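Week 5: Tying, bunching and holding soft things together

Handout to go with Tuesday's bench session. Toshio Sekiguchi takes the first hour and Sze-wing Poon takes the second, so bring both sets of notes.

Last week was all hard parts: pipe, clips, threaded fittings, things that stay the shape you left them. This week everything squashes! I love this unit. Soft materials are where most people's making habits fall apart, and you get to watch your own hands solve problems you didn't know they could solve.

What we're covering
Wrapping foam around a tube
Cross-ties and where to put them
Gathering and fanning plastic bags
Undoing it all without scissors (yes, you'll be marked on this one)

1. Foam on a tube

Foam doesn't slide along plastic tubing very well, and it grabs even harder once you squeeze it. So open the piece out first, lay the tube down the middle, and fold the foam up around it. Keep the fitting at the end of the tube clear. If the foam creeps down over the connector you won't be able to plug anything in, and you'll be picking crumbs out of the ridges for the rest of the afternoon (ask anyone from last term's group).

A ragged or wavy top edge is fine. Don't trim it for looks. Every trim makes the piece smaller, and the small pieces are the ones that pop out of the tie.

2. The cross-tie

Start with the middle of the string at the back. Bring both ends round to the front, cross them, take them round the back again, cross, and finish at the front. The crossing is what stops the string rolling up or down the foam. A plain loop will hold for a minute or so and then wander off towards whichever end is thinner.

How tight? Tight enough that the foam has a waist, loose enough that you can still turn the tube with two fingers. Pull a bit, turn the tube, pull a bit more. Toshio does this with his eyes shut and it's a lovely thing to see.

Thin dark string is easiest to learn on, as you can see each crossing against pale foam. Once you've got the pattern, try it in white on white and see how you go.

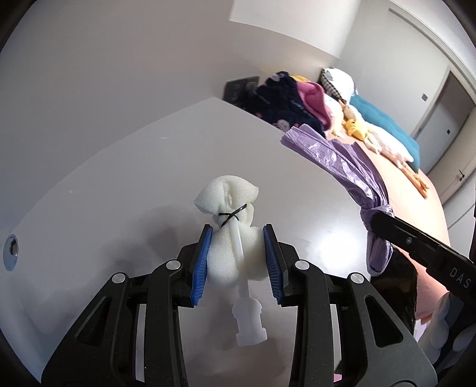 3. Bags

Now for my favourite part of the day. A thin plastic bag has hardly any stiffness of its own, but pleat it and it suddenly stands up. Flatten the bag, fold it back and forth like a paper fan, then pinch it partway along and give it a twist. One side of the pinch opens out and the other bunches up. Move the pinch point and you get a completely different shape from the same bag.

Try three pinch points and sketch each one in your notebook. Rough sketches are great. Write down the bag colour and thickness beside each, as the thicker ones spring open and the thin ones go limp at the tips.

Each pair gets a Nouri sample pack with 5 bags in it. The Berko string is on the spool by the door. We have 3,000 metres of it, so practise as much as you like!

4. Undoing

Work backwards. Find the last crossing, loosen it with a fingernail, and let the foam push the rest open for you. It wants to get back to its old shape, so let it. Untwist the bags slowly or the pleats will tear at the pinch.

For your notebook
One cross-tie, drawn from the front and the back
Your three bag sketches
A few lines on which material surprised you and how

Reading before next week
Briveo workbook, the section on soft joints. Skip the part about glue, we'll get to glue with Sze-wing later in the term.

Spare foam lives in tub 321, offcuts in tub 583. Please put the offcuts back even if they're tiny. Sze-wing uses them for the stuffing exercise in week 7, and it takes far more foam than you'd think.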